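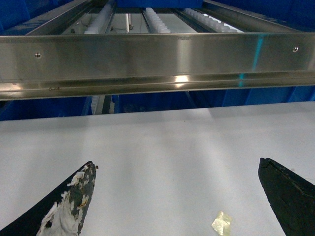

Chapter 7
House Rules for a Shared Robot Cell

When I wrote the first edition of this book, this chapter was four pages long and sat at the back, right before the index. Students skipped it. Then they went out to their first jobs, and a good many of them wrote to tell me that what they did all day was the stuff in those four pages. So it has moved up front of the chapters on path planning and grasp force, and it has grown quite a bit. I hope you'll read it with a pencil in your hand!

What you will be able to do after this chapter

Write a start-of-shift check that a tired person can follow.
Tell the difference between a standard, a company rule and a habit.
Decide when a worn finger pad is still fit for use and when it has to come off.
Keep a log that someone else can read.
Set up a clear-surface rule and stick to it.

Words to know: acceptance limit, cell, clear-surface rule, finger pad, guarded zone, log, near miss, reference surface, sign-off.

7.1 Three layers of rules

I like to think of rules in a robot cell as three layers of paint. The bottom layer is the law and the published standards. You don't get to pick those. They tell you how a guarded zone has to be laid out, how a stop button has to behave, what kind of risk assessment you owe the people who work near the arm. We covered the main ones in Chapter 3 and I won't go over them again, except to say that you should own a current copy of whichever ones apply where you work, and that a photocopy from your last job doesn't count.

The middle layer is your site's own rules. These are where most of the arguments happen. A standard will tell you to inspect your tooling at suitable intervals. Fine - but what is suitable? Is it every shift, every week, every 1000 picks? Somebody at your site has to put down a number, and that number has to be written somewhere people will see it.

The top layer is habit. Habit is how the person on the last shift left the table. It's whether the log says "OK" or says something useful. You can't buy it and it is awfully hard to audit, but I can usually get a feel for it within a few minutes of walking into a place.

7.2 The Graltstead cell

Most of the worked problems in this chapter come from one cell, at a packing plant in Graltstead, where I spent the better part of a spring. The plant belongs to a company called Fukum. The cell has a single arm with a two-finger gripper working over a white table, with a steel rail and a set of rollers or toothed guides at the far side and blue behind that. It's an ordinary cell. I picked it for exactly that reason, and you'll meet it again in Chapters 9 and 12.

When I first got there in March, the site rule for the gripper was one line long: "Check fingers before use." I asked five people what it meant and got five answers. One looked for cracks. One wiggled the fingers to see if they were loose. One wiped them with a rag and called it done. They were all careful people doing a decent job, and the rule was letting them down.

Look at the fingers in the photograph that opens this chapter. The one on the left has white material torn and peeling over a big part of its inner face, and the one on the right is only a bit scuffed. Would you pass that pair? Write your answer in the margin now, before you read on, along with one sentence on why. We'll come back to it in 7.4 and I'd like you to see whether you change your mind.

7.3 The clear-surface rule

Let me start with the table, though, as it's the easier of the two.

A clear-surface rule says that nothing lies in the work area at the start of a run except what the job calls for. People nod at this and then leave things lying there anyway, mostly small things. In the same photograph there's a little translucent scrap, a pale greenish yellow, down between the fingers. It could be a piece of film or a bit of wrapper. For the purposes of the rule I don't care which! It is on the table, so if the job sheet doesn't list it, the check isn't finished.

Why so fussy? A thin scrap can get under a part and tilt it. It can ride along on a pad. If your cell uses a camera to find parts, a shiny scrap may give it something to think about that you never planned for. And a clear white surface is your reference surface, the thing every other check gets compared against.

The Graltstead version of the rule ended up like this:

1. Stop the arm and confirm that it is stopped.
2. Look across the whole table from the operator side.
3. Remove anything that isn't on the job sheet. Use the hand brush, never compressed air.
4. Look at the gap between the table and the rail.
5. Write down what you removed. If you removed nothing, write "nothing."
6. Sign off and restart.

Step 5 got the most grumbling. It also gave us the best data. Over the trial we collected 476 entries, and you'll work with a cut-down set of them in Exercise 7.6.

7.4 Acceptance limits for finger pads

An acceptance limit is a line you draw before you look at the part. If you draw it afterward, you will draw it wherever the part happens to pass. I've done this myself, more than once, usually close to the end of a shift.

For pads, the line has to cover at least the contact face, the edges and the match between the two fingers. People forget that last one. Two evenly worn pads may hold a part better than one fresh pad and one ragged one, and a rule that looks at each finger alone will miss it. At Graltstead we set the limit for torn or lifted covering at 25 percent of the contact face on either finger, and we wrote a separate line for any visible mismatch between the pair. Your number will be different. Get it from your own parts and your own trials, and put the date of the last review next to it.

So, back to your margin note. Under the old rule, that pair could go either way depending on who was looking. Under the new one, you'd measure the torn area on the left finger, set it against the limit, and then go to the mismatch line. Notice that I haven't told you the result - that's Exercise 7.2, and you'll need the scale drawing on the next page.

7.5 Before you go on

The sample forms in this chapter are adapted from the Clinuvov shift book, which runs to some 200 pages and is much better organized than I am. The one-page near miss form follows the Chatzigeorgiou layout, with the boxes made bigger so that people will write in them. Copy both, change them to suit your own cell, and keep the blank ones where the work is done.

Section 7.6 starts with the start-of-shift check. Have a blank form next to you when you read it.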